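Taller de Robótica Doméstica Ostton
Apuntes de la sesión: pinzas, cubiertos y otras humillaciones
Abril de 2019
Redacta: Indrek Kütt. Revisión y tachaduras: Laimutė Kalniņš

Estos apuntes dan por montado el brazo. Si todavía está en la caja, vuelvan a los de la sesión anterior, que son más largos y tienen peores chistes. Si está montado pero le han sobrado tornillos, vuelvan también.

1. Por qué cubiertos

Todo el que se construye un brazo en casa quiere empezar por algo digno: servir café, jugar al ajedrez, doblar camisas. En este curso se empieza por cucharas y tenedores. Un tenedor es largo, delgado, brillante y apenas levanta unos milímetros de la superficie donde está apoyado. Reúne casi todo lo que una pinza casera hace mal, y cuesta menos que un juego de ajedrez.

El puesto de trabajo es una mesa de salón. Hay quien pregunta si no sería mejor un banco de taller con fondo mate, luz controlada y nada alrededor. Claro que sería mejor. También sería mejor que el brazo lo hubiera montado otra persona. El objetivo del curso es un aparato que funcione en una casa, y las casas tienen televisor, cojines y figuritas.

Lo que se pone sobre la mesa:

Dos cuencos de acero, uno dentro de otro.
Una cuchara.
Un tenedor.
El soporte del teléfono, al fondo, donde no estorbe al codo del brazo. 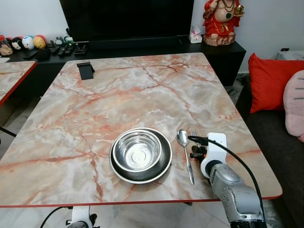
El orden de trabajo es siempre el mismo y conviene respetarlo aunque aburra. Primero se lleva el brazo a la posición de reposo. Luego se comprueba el recorrido de los dedos en vacío, abrir y cerrar, sin nada en medio, y sobre todo sin un dedo humano en medio. Después se aproxima la pinza al objeto a la velocidad mínima. Solo entonces se cierra.

La tentación de saltarse el segundo paso es grande. El año pasado un alumno se lo saltó y estuvo media tarde ajustando el programa para compensar una pinza que tenía el cable enganchado en la articulación. El programa quedó precioso. Se tiró entero.

2. Cables

El cable de la pinza debe hacer un bucle amplio por encima y bajar a lo largo del brazo. Amplio quiere decir que, con la muñeca girada hasta el tope, el cable todavía no tira. Se comprueba a mano, con la alimentación cortada, en los dos sentidos de giro.

No pongan bridas cerca de la muñeca. Ya sé que queda más limpio. Las bridas se ponen en el antebrazo, poco apretadas, y se recortan las puntas, que luego arañan. Quien use las abrazaderas Brallow de la caja de préstamo, que las devuelva a la caja de préstamo. Empezamos con 80 y la caja tiene ya un aire melancólico.

3. Dedos y fuerza de cierre

La fuerza de cierre se ajusta en el programa de control con un valor de 0 a 100. No son newtons ni nada que se le parezca: es un porcentaje de la corriente máxima del motor, y cada motor lo interpreta según su carácter. Para el tenedor, empiecen en 60. Si resbala, suban de dos en dos. Con el brazo del taller la cosa se estabilizó en 86, cifra que apunto para que nadie la copie.

Tres averías habituales y su lectura:

El cubierto gira entre los dedos. Está agarrado lejos del centro de gravedad. Subir la fuerza es lo primero que hace todo el mundo y no sirve de gran cosa. Muevan el punto de agarre hacia el cuello.

El cubierto sale disparado. Los dedos no cierran paralelos. Se afloja la fijación del dedo, se cierra la pinza a fuerza baja, se deja que los dos dedos se asienten uno contra otro y se vuelve a apretar. Usen gafas durante esta prueba, y aparten la taza.

El motor zumba y no pasa nada. La pinza ya está cerrada y el programa cree que no. Reinicien el cero. Si después de reiniciarlo sigue zumbando, apaguen y llamen a Laimutė, que tiene más paciencia que yo y mejor oído.

Para el agarre vertical, con las púas hacia arriba, hay que sujetar por la parte estrecha y dejar libre el hombro del tenedor. Es una postura absurda para comer y muy buena para medir, porque cualquier inclinación se ve desde la otra punta de la sala.
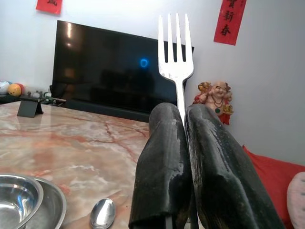

Figura 2. Agarre vertical visto desde la cámara de muñeca. El cuello del tenedor queda entre los dos dedos.

4. Reflejos

El acero refleja, el mármol refleja, la pantalla apagada refleja. Un detector de bordes hecho en casa encontrará tenedores en todas partes, algunos muy bien formados. Antes de tocar el código hagan esta prueba, que no cuesta nada: muevan la lámpara un palmo y repitan la captura. Lo que se mueve con la lámpara es brillo. Lo que se queda quieto tiene posibilidades de ser un cubierto.

Bajar la exposición ayuda. Poner un mantel también ayuda, pero es trampa y se descuenta de la nota.

Nota de L. K.: no se descuenta nada de la nota, este curso no tiene notas. Pongan el mantel si están desesperados y quítenlo para la entrega.

5. La vista de la muñeca

La cámara de muñeca va fija a la pinza, de modo que los dedos aparecen siempre en la parte baja de la imagen, más o menos en el mismo sitio. Esto irrita a los principiantes, que quieren recortarlos. No los recorten. Son la única referencia que viaja con la cámara, y cuando algo se desajusta se nota primero ahí.

Guarden una captura con la pinza abierta y otra con la pinza cerrada, ambas sin objeto. Serán las capturas de referencia. Cada vez que desmonten un dedo, comparen. Si la punta izquierda y la derecha ya no quedan a la misma altura, hay algo flojo, y lo que está flojo suele ser lo que uno juraría haber apretado.

Para la captura abierta, apunten al suelo. Un fondo claro y continuo separa bien los dedos negros, y las juntas de las baldosas dan unas líneas rectas con las que se aprecia si la lente deforma. En el manual de la cámara Lambert piden un patrón impreso en cartón pluma. Háganlo también, pero las baldosas ya estaban pagadas.

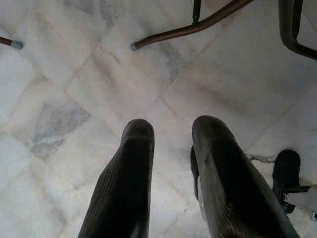

Figura 3. Pinza abierta y sin objeto, sobre baldosas colocadas en diagonal. Arriba, patas de un mueble con tacos grises.

Cuidado con las patas de los muebles al bajar el brazo por delante de la mesa. El planificador solo conoce los obstáculos que ustedes le hayan declarado, y a todo el mundo se le ocurre declarar la mesa y a casi nadie una silla. Midan el hueco con cinta métrica y escríbanlo en el archivo de configuración. El archivo se llama obstaculos.txt, sin tilde. Con tilde no lo lee y tampoco avisa.

6. Ejercicios

a) Levantar la cuchara por el mango, mantenerla en el aire mientras se recitan los nombres de las articulaciones y volver a dejarla. Quien no se sepa los nombres puede contar hasta diez.

b) Levantar el tenedor y ponerlo vertical. Anotar la fuerza de cierre, el punto de agarre y la palabra exacta que se pronunció cuando cayó.

c) Dejar el tenedor dentro del cuenco pequeño. El cuenco se desplaza si lo tocan de lado; entren desde arriba y abran despacio.

d) Optativo: separar los dos cuencos. Lo propongo cada año. Se admiten intentos parciales y también relatos.

7. Entrega y material

La hoja de resultados se entrega en papel o por correo, con el valor de fuerza de cada objeto y las capturas de referencia. Sin capturas no la leo, pues no sabría si me hablan de un brazo o de un estado de ánimo.

Los motores de repuesto se alquilan en Brorirent, en la planta baja. Pidan el par completo aunque solo se haya quemado uno; el otro lo acompaña en cuanto puede. Se devuelven limpios y con su cable.

El taller cierra en junio por inventario. Quien tenga un brazo en la estantería grande, que lo recoja antes o le ponga un nombre en la base con rotulador permanente. Los nombres en papel adhesivo se caen, y ahora mismo hay dos brazos que se llaman «Marta» y ninguna Marta matriculada.

Próxima sesión: vasos. Traigan vasos que no les gusten.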